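Jilano Kitchen Practice Pack

Door tasks for a home-built arm controller

If you have an arm bolted to a bench in the garage and you'd like it to open things before you let it near your real kitchen, this is the pack for you! Jilano is a rendered kitchen with a gas range, an over-the-range microwave and cabinets, ready to load into the Adia simulator. Obinna Odukoya started it on the corner desk at the Plevach shared workshop, and it has grown a lot since (418 saved start positions at last count, and we keep adding more).

The microwave door is the part we love most. It sits high, it swings wide, and the arm has to get out of its way without clipping the grates on the range. Our first controller ran into the door for most of a month. Working out the approach angle was a great way to learn what the wrist can and can't do, and it cost us no broken glass.

What's in the download

Kitchen model with hinged microwave door
Arm model with two-finger gripper
Hand view and room views, switchable while running
76 short door tasks, sorted by reach
Setup notes by Aminu Effiong, with the joint limits written out in plain words

What you need

A desktop with a recent graphics card
Adia, version 3 or later
49 GB free if you want the full set of recorded runs; the kitchen alone is much smaller

A gamepad works for driving the arm by hand, and we'd suggest an evening of that before you write any code. You get a real feel for how little room there is beside the microwave! People with Lu controller boards can use the same settings file on the bench arm, though do turn the speed down first.

New in April 2025: slower default door hinge, and a fix for the gripper view going black on startup. 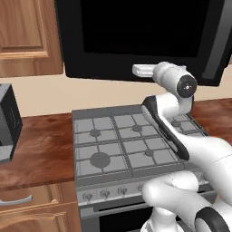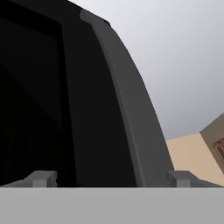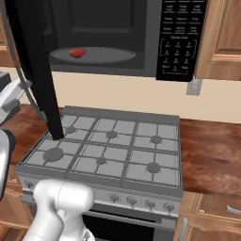
Jilano kitchen, rendered views. First and last: the arm at the range and microwave. Middle: close in, with the gripper fingers at the bottom.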